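Vultell Hand Towel, Brown

Plain cotton hand towels for washrooms, kitchens and treatment rooms. Sold in packs of eight.

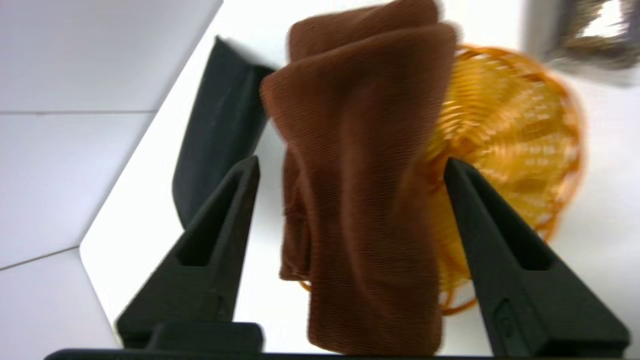
Product details

The Vultell is our standard hand towel and has been in the range longer than anything else we sell. It is a cotton terry towel with a flat woven border at each short end and a hanging loop sewn into one corner. The cloth is dyed before weaving, so the colour holds up well in regular hot washes.

Pack size: 8
Material: 100% cotton
Wash: up to 60 degrees
Tumble dry: yes, medium heat
Ironing: not needed
Colours: brown, slate, cream

Before first use

Wash the towels once on their own before putting them out. New cotton carries a finish from the mill and will not soak up water properly until this has been washed away. Some loose fluff in the first two washes is normal – empty the dryer filter after each load.

Do not use fabric softener. It coats the loops and makes the towel less absorbent. Bleach will mark the brown and slate towels. Cream can take a mild oxygen bleach if needed.

Delivery

Orders placed before noon leave our Nornport warehouse the same day. Allow 48 hours for mainland addresses and longer for islands. Customers near Buckley can collect from the trade counter – please wait for the email saying your order is ready.

The slate towels are out of stock until 7th July. Brown and cream are available now.

Returns

Unwashed towels can be sent back in their original pack. We cannot take back towels that have been washed unless there is a fault in the cloth or the stitching. If a loop comes away or a border frays early on, send us a photo and your order number and we will replace the towel.

Also from Plodance

Vultell Bath Towel
Vultell Bath Mat
Wall hooks, set of 2
Laundry bags with drawstring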